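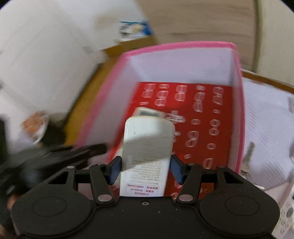 alvar_berge : regardez d'abord la force de serrage, pas la trajectoire. Une perte de prise après fermeture complète, c'est rarement la cinématique.

tudow269
Trajectoire vérifiée quand même, rien à signaler. Le défaut : prise d'une télécommande posée face arrière vers le haut, fermeture confirmée, puis glissement au levage. Contrôleur Kivport, firmware de juin. Sur 30 cycles, 3 chutes, toutes sans code d'erreur.

G. Kárason
Sans code d'erreur, c'est ça le problème de sécurité. Le contrôleur garde l'état « saisi » alors que la pièce n'est plus là. Chez nous, même comportement après 2000 cycles, patins usés.

tudow269
Patins neufs, posés en juillet. Coque avec deux petits bossages, par contre.

alvar_berge
Donc seuil de courant trop bas. Remontez-le d'un cran.

G. Kárason
Pas d'accord. Sur une coque comme celle-là, vous allez finir par appuyer sur le couvercle des piles et le déclipser. Il faut une vérification de présence pendant le levage, lecture de l'écartement des doigts toutes les 50 ms.

alvar_berge
L'écartement ne bouge pas si la pièce pivote entre les patins.

G. Kárason
Il bouge quand elle tombe. C'est ce qu'on veut détecter.

tudow269
Lecture d'écartement ajoutée, arrêt si dérive. Seuil de courant inchangé. Je relance une série et je poste le log.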